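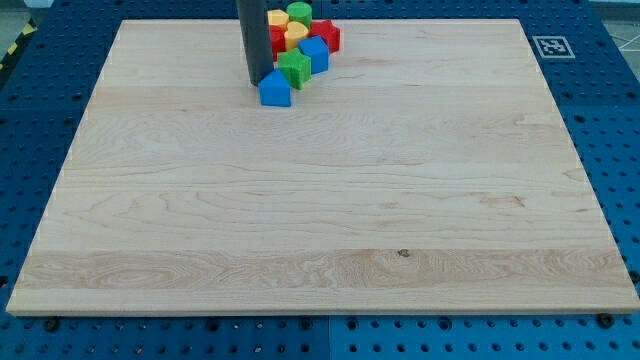
The planner had been sulking since lunch, and so had I. Every time I asked for the green cross it picked a path that swung the arm clear out over the far side of the board, hung there, and timed out.

"It thinks there's a wall," Yamuna said, leaning over my shoulder with her soup.

"There's no wall!"

"I know that. You know that."

I pulled up the collision map and scrolled (I'd been putting this off, because the collision map at Brestent is the ugliest file I have ever loved). Line 112. Somebody had added a box, 45 centimeters tall, right along the front of the board, and named it "ornella_elbow."

Well. I'd only had the job for 4 months, and I'd never met Ornella Palumbo. She'd gone off to the Dillton office before I started, and all I knew of her was her comments, which were short and a bit rude and nearly always right. So I wrote to her. Did we still need the elbow?

She called me back, which I was not ready for.

"I used to lean there," she said. "When I was thinking. Kaimal wouldn't stop for me, so I put myself in the map."

Kaimal was the old planner. We'd swapped it out in November and carried the map over whole, elbow and all, and the new one had been politely steering around a woman two hundred miles away.

"Can I take it out?"

There was quite a long pause. I could hear somebody's printer going.

"Sure," she said. "Where do you lean?"

I looked down. I had my coat sleeve on the desk, nowhere near the board. I told her so, and she said good, keep it that way, and hung up.

I commented the box out. I didn't delete it. Then I asked for the green cross again, and Yamuna put down her soup to watch.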